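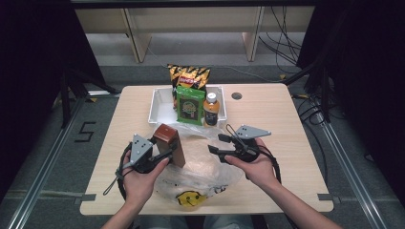
Bench, morning. Chips, green package, bottle, white tray.

10/10/24

Zornodex 28mm, the one with the stiff focus. Also the shutter tester, which has opinions.

Started with the lens. It came in as part of the Sarmiento lot, a box of rangefinder odds and ends bought by weight, more or less, and described as "from a working collection." Some of it was working. The 28 was working in the sense that the focus ring would turn if you held the barrel in one hand and thought about someone you disliked.

Serial is 1,044. Either a very early one or Zornodex started the numbers at 1,000, like a person who opens a checkbook at a high number so the landlord won't ask. I lean toward the second. The engraving on the front ring is filled in white, and the later ones I've had through here were all yellow for feet and white for meters. On this one everything is white, so you find out which scale you're reading when the subject is blurry.

Took the rear group off first. Two set screws, both chewed by somebody before me with what I'd guess was a kitchen knife. Put a drop of acetone on each and left them for the length of a cup of coffee. First one came out like a gentleman. Second one came out in a manner I won't describe, but the slot is now a slightly different shape and I've ordered a replacement. If anyone has a jar of metric odds, I want first look at it.

Helicoid: old grease had turned to something between earwax and floor varnish. Marked the separation point with a scribe line on both parts before parting them. Then marked it again with pencil, having once trusted a scribe line that turned out to be a scratch. Went in at the line on the second try. There are six places it will start and only one of them is infinity, and I'd like it noted that I have met all six on other lenses.

Cleaned with naphtha until the swabs stopped coming out brown. Relubed with the lighter Comwood damping grease. I know the house rule is the medium one. The medium makes this lens feel expensive in July and welded in January, and the last one we did that way came back in January with a polite letter. Light grease, thin coat, wiped back once. Focus is now smooth all the way down to close range, with a small hitch near the infinity stop that I believe is the coupling cam and not me.

Glass: front element has the usual cleaning marks, visible with a flashlight, invisible in pictures, fatal on a sales listing. Inner surface of the second group had haze. Most of it came off with the ammonia and peroxide mix. What's left is a faint crescent at the edge, and I think that's the coating gone and not dirt. Stopped there. The temptation to go at it one more time is how I came to own a very clean paperweight.

Aperture blades dry, no oil, click stops all present. The wide open stop is a little soft. Left it alone.

Set infinity on the collimator, then checked it on the Tarkard body because that's what it'll be sold with. They disagree. Collimator says dead on. Tarkard says infinity is a shade past the water tower. Put a second lens on the Tarkard and got the same answer, so the body's rangefinder is out and the lens is innocent. I had already apologized to the collimator by then.

Rangefinder adjustment on the Tarkard is under the accessory shoe, two screws, then a brass eccentric that wants a driver nobody makes anymore. Filed down a cheap one last year and labeled it clearly so it wouldn't get lost. It's lost. Will look in the drawer with the film clips. If one of you borrowed it to open paint, I would like it back with no questions asked and only a few comments made.

Afternoon went to the shutter tester, on the same Tarkard since it was already half undressed.

Slow speeds good. One second is a touch long, which on a camera this age I count as good manners. Everything in the middle is within reason. Then the trouble: 1/100 reads fine, fine, fine, then reads as something close to 1/60, then fine again. Ran it over and over and couldn't get a pattern out of it. Swapped the sensor cable and the problem got better, and then I moved the lamp and it got worse, so I'm now fairly sure I was testing the lamp.

Put the tester on the steel plate with the lamp clamped directly to it and the blind drawn. Much calmer. Still one bad reading at 1/100 in a long run, and I'm prepared to believe in that one. Second curtain is probably dragging slightly. Curtains have no pinholes that I could find with the penlight, and the cloth is still soft, so I'd rather clean the roller pivots than touch tension. Whoever set the tension last left a tiny pencil tick on the casting, and I intend to respect it until it gives me cause not to.

Top speed is slower than engraved, as they all are, as they probably were in the shop window.

On price, as it'll come up: I'd list lens and body together, with the crescent and the chewed screw both mentioned in the text and both shown. The last pair we sold with "minor signs of age" came back inside a week from a man who turned out to have a microscope. List the number too. Collectors will pay for a low serial even when it isn't one, but we don't have to say so either way, we just have to photograph it in focus.

The lens came with a cap that belongs to something else. It fits if you don't tilt it. The original was a slip-on with the name in script, and they go for silly money by themselves. Ours can go out with the wrong cap and a sentence saying it's the wrong cap.

Still to do:
Find or remake eccentric driver
Set rangefinder at infinity, then close, then infinity again
Roller pivots, then retest 1/100 on the steel plate only
Replacement set screw
Rear cap (have none, see previous four entries)
Test roll through the pair before anything gets listed, and develop it here this time

Naphtha is low. Swabs are down to the bad ones that shed.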